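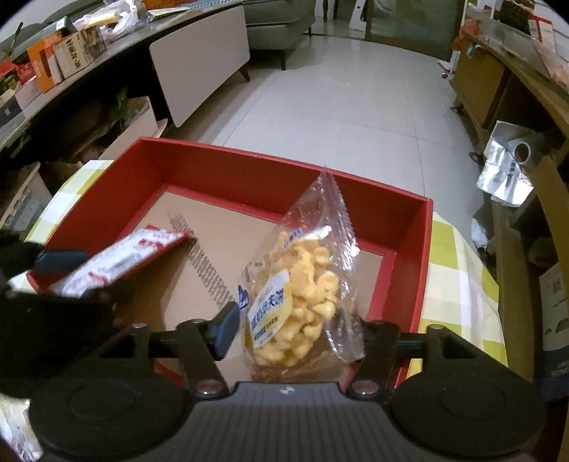 I was standing a few feet from the robot when it crushed the first bag, and I'm a little embarrassed to say I laughed. It was loud! A pop, a puff of yellow crumbs, and then the arm carried on with the flattened bag and laid it in the tray with enormous care, like it was tucking in a baby. I'd come to Randton to see a machine called Nam pack snack boxes for a mail-order outfit, and everything it knew about the job had come from people doing it first with hand-held grippers. Think of a clear bag of puffed snacks hanging between two black fingers over a red cardboard tray, lowered in by someone who knows how hard is too hard. Nam was supposed to know that too. By lunch it had popped four.

Flekiler, the company behind Nam, is small enough that the person who answers the phone is also the person who fixes things. When I visited, that was Citlali Robles, who runs training and who had promised me a boring morning. She hit the red stop button after bag number four, pulled the arm back to its rest position and said a word I'll leave out. Then she handed me a broom.

My first guess was the software. I've written about enough of these projects to think of the learning part as the mysterious part, the place where the gremlins live. Robles didn't think so. The robot was being very consistent, she told me. It closed on every bag by the same wrong amount. "If it were confused, it would be messy," she said. "This is tidy. Somebody taught it this."

So she went back through the teaching. Each recording is a person picking something up and putting it in a box, and along with the video the gripper logs how far apart its fingers are from moment to moment. That number is the whole ballgame with soft packaging. A stiff carton will forgive you for squeezing. A bag of puffs is mostly air, and a few millimeters separates a firm hold from a bang.

She spent 90 minutes at her screen while I ate the evidence (a bit stale, pretty good) and then she called me over. In a big batch of recordings, the logged gap was narrower than the real one. In the video the fingers were resting against a plump bag. The numbers had them squeezed well into it. People had been gentle, the log said they'd been rough, and Nam had believed the log.

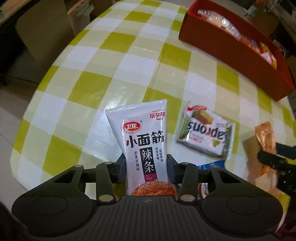
A packet of spicy strips held upright between the finger pads. At right, a second gripper has hold of a sachet.

The cause was about as unglamorous as they come. Each gripper has to be zeroed, meaning you close the fingers all the way and tell the thing that this is closed. One of the grippers had been opened up for a repair and put back together, and its old zero was still sitting in the settings. It should have been redone. The checklist said "check gripper," and whoever had it that day opened and closed it, saw it move, and ticked the box. I would have ticked it too.

What bugs me is how well the mistake hid. Flat packets didn't show it much, and neither did the thin sachets — squeeze those a little extra and they look the same going into the box as they did coming off the table. Flekiler's earlier tests at its workshop in Golia had leaned heavily on that kind of item. The passing scores were real scores. They just didn't include many things that pop.

I asked about the safety side, and here Robles got a lot less breezy. A crushed snack costs pocket change. But the arm had no rule of its own telling it that it was pressing harder than it should. It trusted what it had learned, and the only thing that stopped it was a woman with her palm near a button. There's a force limit now, set separately from anything Nam picks up from recordings, and if the fingers meet more push than the limit allows, the arm lets go and waits. She wants the same limit on every machine they have before any of them works near a person's hands.

Then there was the cleanup. The bad batch came to 1,032 recordings. You can correct the numbers if you know the size of the error, and she thought she did, but she wasn't willing to bet on the error having stayed the same size the whole time. A gripper gets bumped, it gets set down hard, things creep. She pulled all of them out of training and put the puffed bags at the top of the list to be done over.

I took a turn with one of the grippers before I left. It's harder than it looks! My thumb wanted to clamp, and I had to keep telling it to quit. The new checklist was taped up by the door, with a line near the top that says to close the fingers fully, read the number out loud and write it down. Nam goes back on puffs in November, and Robles says I can come watch if I bring my own broom.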